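Drillow Mink Control Program

The Drillow Mink Control Program is a long-running effort to remove the American mink (Neogale vison) from the River Drillow and its side streams, between the town of Cembridge and the Brorkau marshes. The mink is not native to the area. It arrived after escapes from fur farms in the upper valley, and it spread downstream along the banks within a few years. The program covers 57 miles of bank and is carried out by the Drillow Catchment Trust together with landowners.

Background

Mink are good swimmers and they are small enough to enter the burrows of water voles. In the Drillow valley the decline of the water vole was first noticed by anglers, who reported that the familiar feeding lawns near the bank had gone. Ground-nesting birds were also affected, mainly moorhen, coot and the small tern colony on the gravel islands below Farina Weir. In one season the terns left the islands before any chick was fledged.

The first attempts at control were made by single farmers with cage traps on the bank. These had little effect, as the empty territories were filled again from the next part of the river. It was only when trapping was organized for the whole catchment that the numbers started to fall.

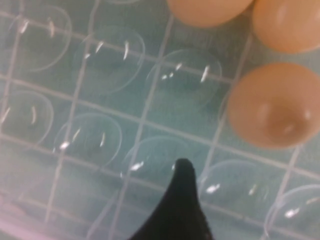
Brown eggs in a clear plastic tray

Methods

The main tool is the mink raft. It is a floating platform with a wooden tunnel on top, and inside the tunnel is a basket filled with a mixture of clay and sand. An animal which passes through the tunnel leaves its footprints in the clay. Rafts are checked every two weeks in the monitoring period, and the clay is smoothed again after each check. When mink prints are found, a live-capture trap is put in the tunnel, and from then on it must be visited at least once each day. Otters are kept out of the trap by a guard at the entrance. Any other animal that is caught is released at the same place.

The rafts are set at intervals of one kilometer on the main river, and closer together in the Brorkau marshes, where the channels divide many times. Each raft is tied with enough loose rope to allow for high water. After the October floods several rafts were found in fields, still attached to their posts, and the rope length was increased.

In later years a part of the rafts was fitted with remote alarms which send a signal when the trap door closes. The daily visit is kept in places where the telephone coverage is poor - in practice most of the upper valley.

Nest predation surveys

Trapping records show how many mink are removed but they say little about the benefit for birds. For this reason the trust started a survey of nests along fixed sections of bank. The work was designed by Shalini Tripathi, an ecologist, who compared sections with full trapping to sections where rafts were used for monitoring only. Real nests were watched from a distance, and artificial nests of dry reed were placed between them. In the first survey 100 artificial nests were used. 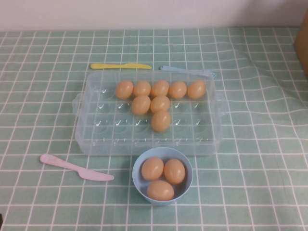
Artificial nests are a cheap method, but their results must be read with care. Crows find them more easily than real nests, because there is no adult bird sitting on them, and human scent may attract foxes or keep them away. The color of the shell is a further difficulty. Eggs of a plain light tan-orange, like the eight in the tray, have none of the dark spots that a moorhen egg has, and they can be easier for a bird hunting by sight to discover. The survey report therefore gives the results for artificial nests only as a comparison between sections, and does not use them as a measure of the natural loss.

Signs left at the nest were recorded where possible. Mink often carry eggs away and store them under roots or stones, so a nest found empty cannot be assigned to mink with certainty. Tooth marks were accepted as evidence only when the pieces of shell were large enough to measure.

Results

The number of mink caught in a year fell steadily after the whole catchment was included. In the most recent period only 6 of the monitoring sections gave positive prints, and all of them were near the confluence at Farina Weir, where animals can enter from the neighboring river. Water voles have returned to the Cembridge millstream and to the drainage ditches on its eastern side. The terns nested again on the gravel islands, although the colony is still smaller than before.

Criticism

Some residents objected to the killing of captured mink and asked for sterilization instead. The trust answered that a sterilized mink continues to hunt for the rest of its life. Other criticism concerned the cost of the raft checks, which total more than 1,000 visits in a normal year.

See also

Water vole
Brorkau marshes
Invasive species management

Page last reviewed 2020-05-31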